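We use cookies to improve your experience on this site. Accept all | Manage settings

Robot arm coming to the teardown bench, what happens to the rest of us?

Kalliopi Pavlović
I do desktop teardown at Skitance, refurb side. Towers on their side, panel off, memory and cards out, boards sorted. On a good week the bench does over 80. Since October we've had an arm on the slatted table and management says it'll take the "repetitive pulls". Fine by me, my wrists hurt. But now I'm told my job is "cell operator" and no one can say if thats a raise, a new contract or just a new badge. Anyone been thru this? What should I be asking for?
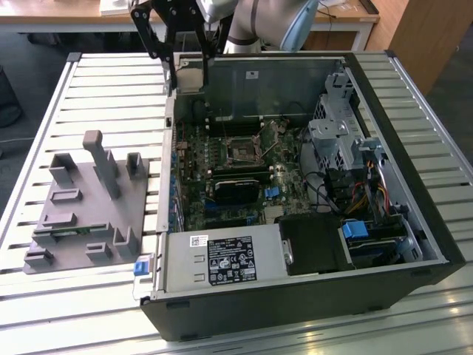
Workplace & Automation

Lautaro Retamal
Went through it at Bulberg two years ago. Get the new job description in writing before you sign anything. Ask who clears a jam, who gets blamed for a bent bracket, and if the arm's numbers count toward your quota. Ours did at first and it was a mess, slow arm = my bad week. Also training hours, paid, on the clock. The work does change. Less pulling, more loading, watching, and fiddling with the holders on the fixture plate every time a differnt case model shows up. Old power supplies with the release tab, drive caddies, all the odd stuff stayed with people at our place. I got a small bump but only after asking twice.

Truvis
Depends on your state. Talk to your rep if you have one.

Arancibia
we have one too. its ok. kinda lonely, used to be two of us per bench and now its me and the arm. ask if they plan to cut the second seat, they wont bring it up themselfs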